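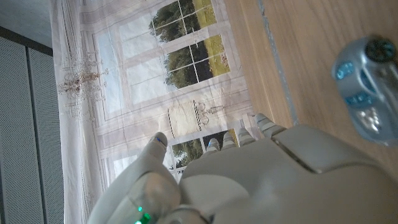 Minutes of the August meeting of the Skalano Small Toys and Models Club

I'm doing the minutes again as my name came out of the tin, so apologies in advance for the spelling and for any bits I was in the kitchen for. We started late as the kettle had tripped the sockets on the left-hand wall. Eight of us were there in the end, plus two apologies, both on holiday, and both very welcome to send a postcard.

Last month's minutes were agreed with one change. I had written that the Bastos swap day was "a bit thin" and was asked to put "quieter than last year". Happy to do so!

Matters arising. The key to the display cupboard has been found (it was in the display cupboard). The letter to Tidivmont about hiring their hall in the spring has gone off but there's no reply yet. I'll chase it. The draughty window hasn't been looked at and will come back next time.

Money. We have 648 pounds in the account after paying for the room. The swap day made a small profit, most of it from cakes. We talked for ages about whether to put the table fee up and then left it where it is. The leaflet bill from Dididard is still to come and may be up to 900 pounds if we have the colour ones, which several of us thought was a shocking amount for leaflets. Agreed to ask for a price for plain ones as well before we say yes to anything. 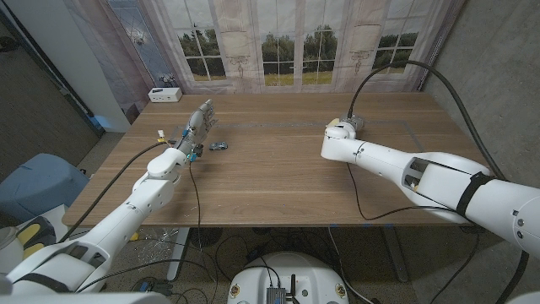

The catalogue came next. It now stands at 2,524 entries, which is a lovely thing to be able to write down, though a fair few of them only say "car, small". We agreed that each entry should have at least the colour of the body, the colour of the wheels if they can be seen, the state of the windows and where it lives (shelf, drawer or the dreaded blue crate). Anyone who has cars at home on loan is asked to bring them back by the next meeting so they can be checked off. I have three and I know exactly where two of them are.

There was a long chat about names for colours. One member puts down "gunmetal" for anything darker than a spoon, and another has been using "pewter" for the same cars. We voted and the catalogue will say plain "dark grey" or "silver", with anything fancier going in the notes column. Carried, with one person against and quite cross about it.

The backcloth. Last meeting we said we'd make up our minds about the printed curtain with the French windows on it, and we had a proper go at it this time. Those for it said it hides the wall, cheers the room up and gives visitors something nice to look at while they wait. Those against said it is far too grand for us and makes a small car look lost.

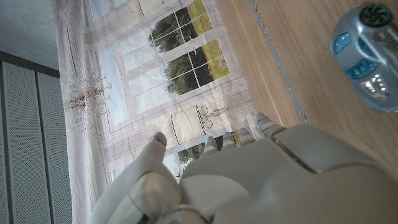
I'm for it, as I said on the night. I like the bits of green you get through the panes, the trees and the field, and I'm very fond of the chandelier, which somebody has drawn with a good deal of patience. It was also pointed out that it would want ironing before the open evening and that none of us owns an ironing board long enough. In the end we agreed to keep it up until Christmas and then ask again. One member would still like a plain cloth for close-up work and has offered to bring a bedsheet.

Open evening. We're going ahead with it in the autumn, date to be fixed once we hear about the hall. Cars out on tables, catalogue open for people to leaf through, tea and squash at the back. Children are to be allowed to handle the tougher cars but not the boxed ones. I suggested a raffle and was told we still have last year's prizes, so that's the raffle sorted.
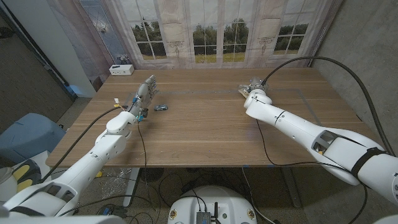
Table layout took up the rest of the time. The plan is for one car to each table for the star pieces, and everything else to go on the shelves. We all liked the walnut-coloured top with the grey tape marked out in a big rectangle, as you can tell straight away where the car is meant to sit, and a little dark one looks rather smart there with nothing crowding it. So the other tables will be taped the same way, keeping the lines in line with the edges of the table (I've seen what happens when I do it by eye, so I won't be doing it by eye). Tape to be bought out of petty cash. It was asked whether the tape leaves a mark on the wood and we didn't know, so a short strip is going on the underside of a table for a month first.

Any other business. Could whoever borrowed the good scissors please return them. The biscuit rota has gaps in it – I've put it back by the sink with a pen on a string. A request for longer tea breaks was noted.

Next meeting is the same time and same room. Bring your loan cars, and a cushion if you mind the chairs.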